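Washing old stuffed toys before selling - how much do you bother?

marrowbone61
Clearing out two bins of the kids' stuffed animals before we move in September. Most are small ones from Tollari and Kuroda, a few with no tag left. Do I need to wash every one before listing them, or is a wipe enough? The local sale group is picky and I don't want returns over a smell.

Adau
Wash them. Mesh bag, cold water, gentle cycle, air dry. I put 4 or five small ones in a bag and tie the top. Never had a complaint.

pennyloaf
I'd disagree on the machine. Anything with glued eyes or felt spikes comes out looking tired. I do mine by hand in the sink with a little dish soap, press them in a towel, and leave them by a window. It takes longer but they sell as good condition and the machine ones don't.

Adau
Mine have sold fine. If it can't handle a gentle cycle it won't handle a toddler.

marrowbone61
Thanks both. What about price? The last time I sold any was years ago and I just put them all in a box for free.
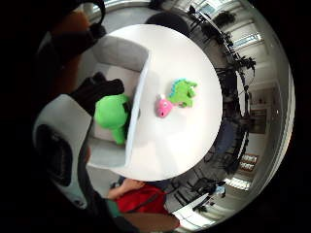 Kęstutis Uibo
Posts: 1000

Small ones don't sell alone unless somebody is looking for that exact toy. I sell them in lots. Dinosaurs go with dinosaurs, and the pink or pastel ones go together. Mixed lots sit for weeks in my area.

On washing, I'm with pennyloaf for anything with trim. Plain ones can go in the machine. Check the seams first - a small hole becomes a big one in the wash.

Adau
Mixed lots are the only ones I can sell. Parents want a bag of stuff for a birthday party and they don't care if it matches.

kisik_fan
Same here, mixed goes faster. But I get less for it, so maybe you're both right. The Kisik ones I always list one at a time, people collect those.

pennyloaf
Check with your group before you list. Ours stopped allowing stuffed toys without a tag and I had to take down a whole post.

marrowbone61
Didn't know that, I'll ask. The sign-up for the next sale closes 31st July so I need to sort it out soon anyway. I'll hand wash the ones with trim and machine the rest. The ones with no tag may end up in the free box again.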